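Gizella Dudás
24/05/2021

ok thread. moving from Rornwood to Stumilach with one car and no money, what I learned, mostly the hard way

1/ get the quote in writing. Skellano told me one price on the phone in March and a very different one when I asked for the email. went with a guy and a van in the end. no regrets so far

2/ weigh your books. I mean it. I had 19 boxes and most were books and I could not lift a single one off the floor. small boxes for books, big ones for pillows. my mother told me this and I did not listen

3/ the deposit. take pics of every wall before you hand over the keys. my old landlord wanted 198 for "marks" in the hallway that were there when I moved in. sent him the pics from day one, never heard about it agian

4/ change your address BEFORE. bank, doctor, car insurance, the library (yes the library, I owe them a book about bees, it's in one of the boxes)

5/ internet takes forever. ordered mine three weeks ahead, still nothing. typing this on my phone on the stairs bc that's where the signal is

6/ sell stuff early. everyone in Rornwood knew I was leaving so by the last week they were all offering me five bucks for the couch. should have listed it in March

7/ clothes. do them last and do fewer than you think. I went through every shirt I own and asked if I'd wear it this month. half went to my cousin

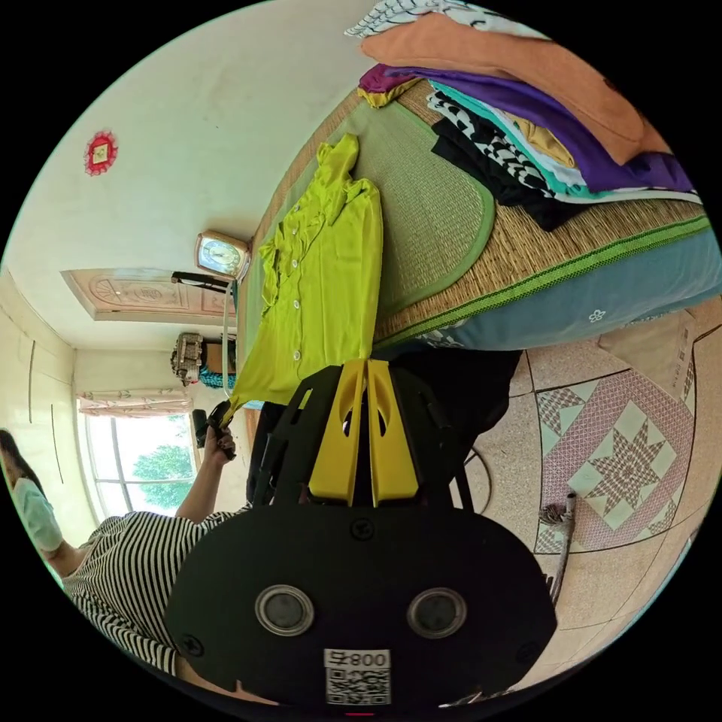
8/ the budget. I said 2,000 all in. came out at 3,656. the gap is the van (two trips, not one), first month's rent overlapping, a new lock, and takeout. so much takeout

9/ pack a first night bag. toothbrush, charger, toilet paper, a mug, somthing to eat. I packed one and then put it at the very back of the van. don't

10/ cats: mine is called Kiss and she spent two days behind the washing machine. leave food out, leave her alone, she came out on her own at 4 am and yelled

11/ if anyone in Stumilach knows a decent plumber pls message me. kitchen tap. not urgent but kind of urgent

ok back to boxes, will add more if I remember

Recent posts
Does anyone want a free bookshelf
Kiss vs the new vacuum
Bus from Rornwood, new timetable
Lentil soup again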